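When the Robot Comes to Work, What Do the People Do?

by Tolera Woldemariam
in Young Readers: How Work Works

Think of a job that must be done again and again. At the Skivero company, the job is packing small parts into boxes. One order can have 1490 parts in it. In the past, people picked up each of them by hand, and on a long day their wrists became tired.

Now the company wants robots to do a piece of this job. But a new robot arm is like a child on the first day of school. It does not know how hard to hold a thing, or when to let go. Somebody must show it.

So some packers have a new task. They take a tool called a gripper. It opens and closes like the hand of a robot, but a person holds it. A small camera can go on the head, and it looks where the worker looks. The computer studies many such examples — in March it got 1012 of them — and learns the movements little by little. 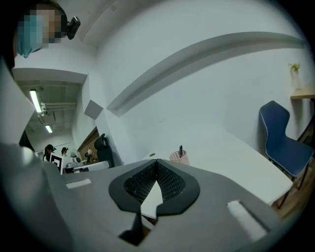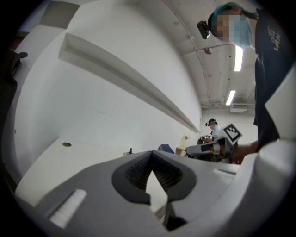
Hand-held grippers in the work room. In both pictures a small camera can be seen at a person's head.

What changes for the workers? Gelline packed boxes for many years. "Before, I was fast and I did not think," she told me. "Now I must think how I do it, and this is more difficult than it sounds." She shows a movement, rests for a short time, and shows it again. Her group made 192 examples in one week.

Gashaw was worried in the beginning. He asked his boss if the robot would take his place. This is a fair question, and in some companies the answer is yes. At Skivero, 40 packers got lessons in how to check the robots and stop them when something goes wrong. Gashaw likes the lessons, but he says he misses talking with his friends at the long table.

Do you want to try it at home? Take kitchen tongs and move ten dry beans from one bowl to another. Then explain to a friend, only with words, how you did it. Which part was hard to explain?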